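Ticket 119 – Dental claims rejected as "no active coverage"
Plan administrator: Zalteck Benefits
Employer group: Plurham
Opened: 21/01/2025
Status: Resolved, monitoring
Priority: High

Summary
Members of the Plurham group report that dental claims are being returned with the message "no active coverage on date of service." Medical and vision claims for the same members are paying as expected. The Tustell eligibility portal shows all three coverages as active.

Initial review
The enrollment file was compared with the claims system. Dental coverage was missing for 63 members, all of whom moved to the Marti dental plan during the June enrollment period. Their ID cards carry the correct group number.

Cause
The Marti plan was loaded under code 171. The claims system still expected code 50, the code used by the former dental plan, and discarded the records without sending an error notice.

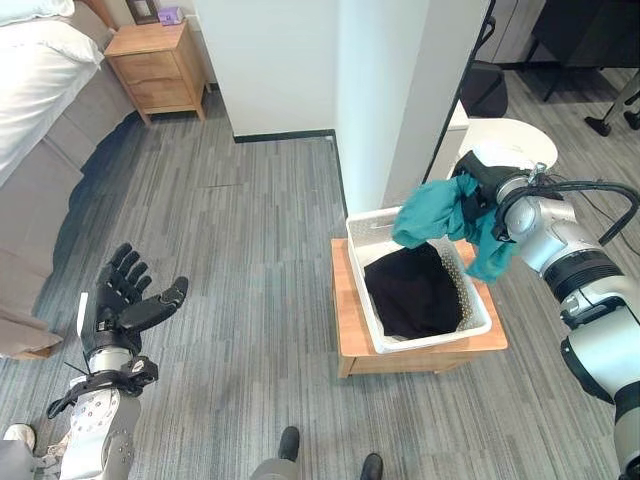 Coverage was restored by adding the new code to the claims system and reloading the enrollment file. Rejected claims have been released for reprocessing, and members do not need to submit them again. Providers who collected full payment at the visit will be asked to refund the difference once the claim is paid. The member notice will be posted on the group's news page. Its text has been approved by Zalteck and by the employer.

Remaining actions
1. Confirm that reprocessed claims show the Marti deductible and annual maximum.
2. Correct any explanation of benefits already mailed with the rejection message.
3. Turn on error notices for unknown plan codes.

Members who receive a further rejection should contact the Zalteck service desk and quote the ticket number – a copy of the rejection letter is helpful but not required.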